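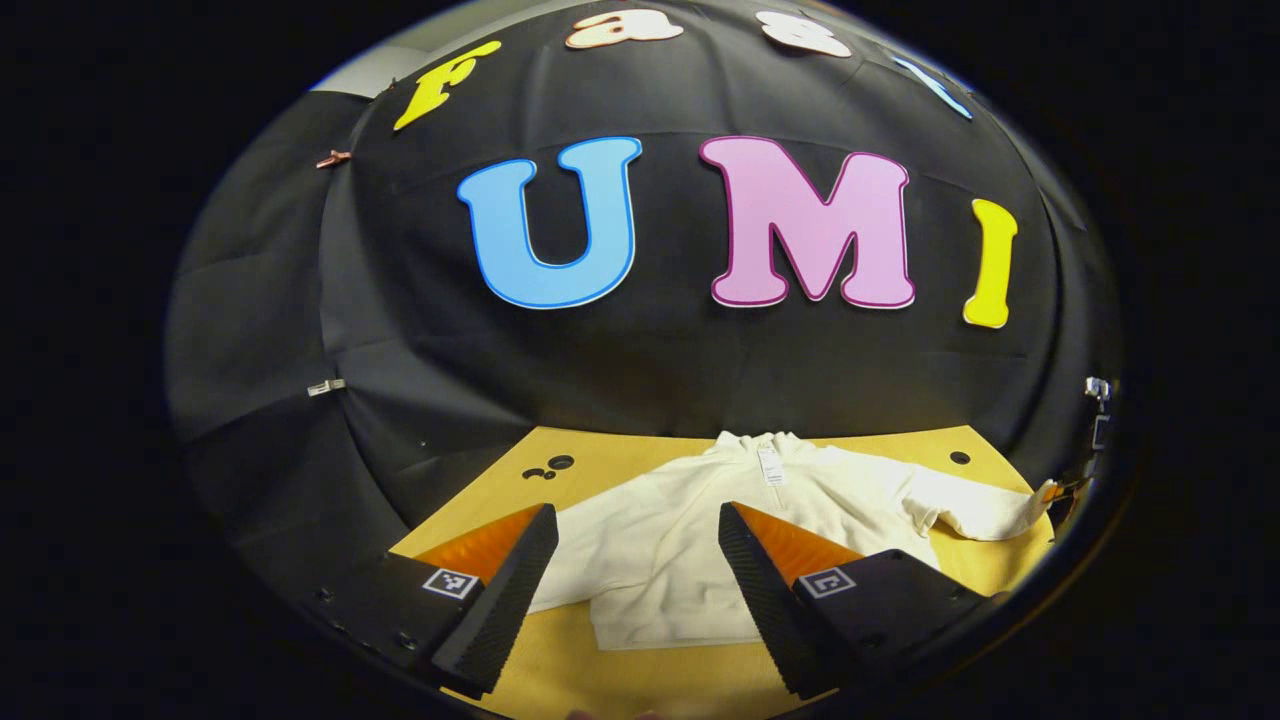 White hooded sweatshirt on the bench, fingers open. Black cloth behind, "UMI" lettering.

Review: Jindano bench practice guide for hand-held gripper recording, second edition

Jindano sells this guide as a spiral-bound book with a laminated checklist. It covers the workspace, the tool and the operator, in that order. I used it for garment work through February, alongside our own shop rules.

The workspace chapter is the strongest. It asks for a plain, dark, matte backdrop clamped on both sides, and a table colour that contrasts with the item being handled. A white sweatshirt on a yellow top against black cloth meets that easily. Lettering on the backdrop is permitted if it stays put for the whole series. I would have liked a limit on its size.

Marker care gets 2 pages. Each finger housing must carry its own square marker, with a different pattern on each, and both must be wiped and checked before every series. The guide rejects any marker with a lifted corner. Obinna Fashola, who runs our second bench, thinks this is too strict. I have kept it.

Garment rules are thinner. Start positions are defined for towels and T-shirts only. Hoods, cuffs and neck labels are not mentioned, so we wrote our own rule: hood toward the backdrop, body toward the operator, sleeves as they fall.

The finger pad section gives a replacement interval of 500 grasps regardless of fabric. That seems short for fleece and long for denim, and no test method is cited. The Nerketti guide lets you inspect and decide, but asks for a signed log.

Hand placement is dealt with in one line: keep the free hand clear of the garment while the fingers close. It should be on the checklist and isn't.

Price is $89 with the checklist. Replacement checklists are sold separately. The index omits clamps and clips.

Recommended for a new bench. An established one could buy it for the marker chapter and keep its own garment rules.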